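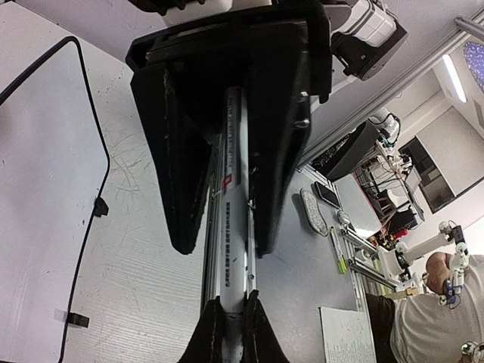 3.2 Match records

The Rosholm archive holds 2,483 match reports from the Clarngate amateur league. We kept only reports that gave a final score and named both teams. Rule changes were coded by hand, and two coders read every report. Where they disagreed, the score sheet was used. Figure 6 shows two robot arms meeting above a small whiteboard on a work surface.

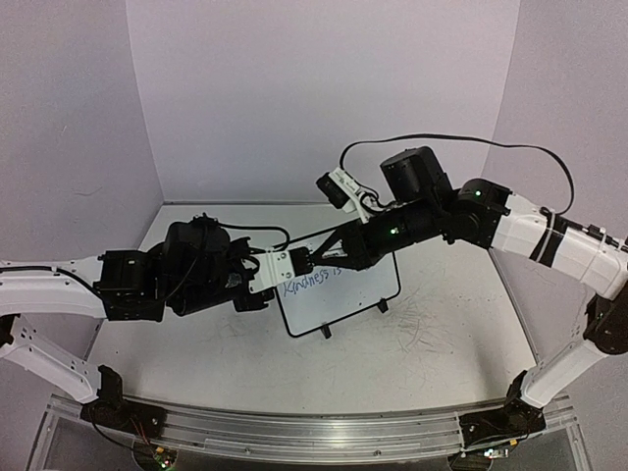
Did the smaller sides give away fewer penalties?
The records point that way for scrum offenses, but offside calls rose in the same seasons.

Figure 6. Two robot arms meeting above a small whiteboard. Matches abandoned before half-time are left out.

Reports from the Odeck ground stop in January of the last season and were coded as missing.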